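A Day Among the Toiletries: The Prukley Open House

2019-10-23

I have a weakness for open houses. Breweries, sewage works, a place that made nothing but zippers: if there's a sign-in sheet and a bowl of mints, I'll be there. So when Prukley, the packing outfit on the far side of Brakcombe, put a notice in the library window inviting the public to see how a toiletry kit gets put together, I cleared my afternoon. It didn't need much clearing.

Prukley packs small boxes of bathroom things. The boxes go to shelters, to hospital wards, and to a chain of modest hotels whose guests are forever leaving the toothbrush at home. The firm took over the building from a furniture importer called Benítez, whose name is still on the loading dock in letters taller than I am. Delivery drivers apparently still ask for sofas.

You park behind the building, walk past the dock, and go in through a door marked NO ENTRY, under which somebody had taped a sheet of paper reading OPEN HOUSE ENTRY. A young man gave me a sticker with my name spelled wrong. I wore it all day and answered to it twice.

Our guide was Bayu Oei, who runs the packing side and talks about boxes the way other people talk about their boats. He had planned 15 minutes for the introduction. He used all of them on the subject of caps. A toothpaste cap, in his view, is the one thing standing between a nice gift and a ruined pair of pants, and he has the customer letters to back it up. He read us one. It was a good letter, full of feeling.

Then we moved on to the packing table. I had expected a conveyor belt, and I'll admit to some disappointment, having worn my good shoes for it. The method at Prukley is a table, a box, and the things that go in the box.

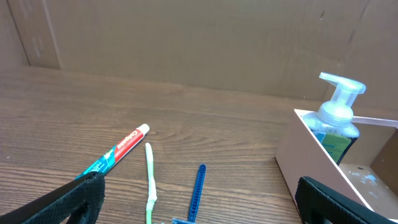

Everything at this stage is about what goes down first. Bayu is a toothpaste-first man. The tube has a flat end and a fat end, and if you leave it till last you wind up pushing it into a gap it doesn't fit, which is hard on the tube and hard on your mood. There is a rival school that starts with the bottle, on the grounds that the bottle is the biggest and will get its way regardless. The two schools eat lunch together, he told us, but they don't discuss it.

A woman in our group asked why the toothbrush couldn't just go in wherever. I thought this was a fair question. Bayu closed his eyes for a moment. A toothbrush is long and thin and has no loyalty, he said. Lay it straight and it rolls. Stand it up and the lid won't close. The trick is to find the longest line across the box and let the other things hold it there. We all nodded, and I have since rearranged my own bathroom drawer along these lines, with mixed results.

After that came hands-on time. Each visitor got an empty box and a set of things to put in it, and we were left alone to show what we were made of. I packed mine with great care, closed the lid, picked it up, and heard the soap travel from one end to the other like a marble in a drawer. The man beside me, a retired dentist, had a silent box and was gracious about it for the rest of the afternoon. He also had opinions on brushing that I had not requested.

Bayu's test for a finished box is to tilt it one way, then the other, and listen. He says he can tell a bad one from across the room. He picked mine up, tilted it, and set it down again very gently, as you might with somebody else's baby.

The stock room was next. It's a long, cool room that smells powerfully of six kinds of soap having an argument. Flat white cartons are bundled along one wall in stacks of 300, and the soap lives on the opposite side. I asked if the staff stop noticing the smell. Bayu said they do, but their dogs don't.

There was a short detour to a side office for a slide show on the Curano order, their biggest of the year, due out in November. Curano is the hotel chain. The projector refused to come on, so Bayu did the slides from memory, including the transitions. There are 46 hotels and each of them wants its delivery on a different morning. He described the resulting spreadsheet at some length and I believe every word.

Then back to the table, where the talk turned to pump bottles. I had not realized how much trouble a pump bottle could be. It's tall, it's heavy at the bottom, and the head sticks out and catches on whatever is passing.

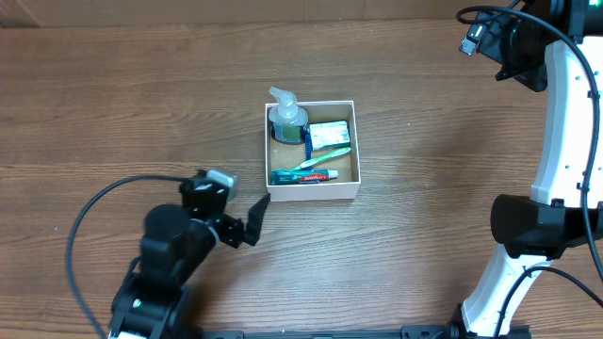 The bottle goes in a corner, always. Put it in the middle and everything else has to live around it, like a family with a drum kit in the living room. With the bottle out of the way, the boxed soap can go flat against a wall, and the toothbrush and the toothpaste can sort out the rest between them. Bayu likes to see the toothpaste running along one side, nice and level. He called this "parking it." He then asked if we had noticed how much floor was left over, and we had, and he looked so pleased that somebody clapped.

What the leftover floor is for is a sore subject. The shelters would like a washcloth there. The hotels would like a card with their name on it. Bayu would like it left alone, because every added item is something new to rattle, and he feels he has only just gotten the present lot to behave. The matter will be settled in November by people who, he noted, don't pack boxes.

Refreshments were in the old Benítez showroom, which still has its chandelier. There was coffee, and a sheet cake cut into 20 pieces by someone who clearly also worked in packing, since the leftovers went back into the carton without a crumb of wasted space. I had two slices. The dentist had none and made sure I knew.

A few practical notes if you're thinking of going to the next one. Admission is free, and so is the parking, though the bottom of the lot turns to soup after rain. The bathrooms are clean and, as you would hope, superbly stocked. Kids are welcome and took to the packing much faster than the adults did; a girl of maybe seven finished hers and then fixed her father's. The stock room is no place for anyone who gets headaches from perfume. Wear flat shoes. My good ones were wasted on the whole enterprise.

You get to keep the box you packed. Mine rattled all the way home, across the bridge and through both sets of lights, and it's on the shelf over the washing machine now, next to the zippers.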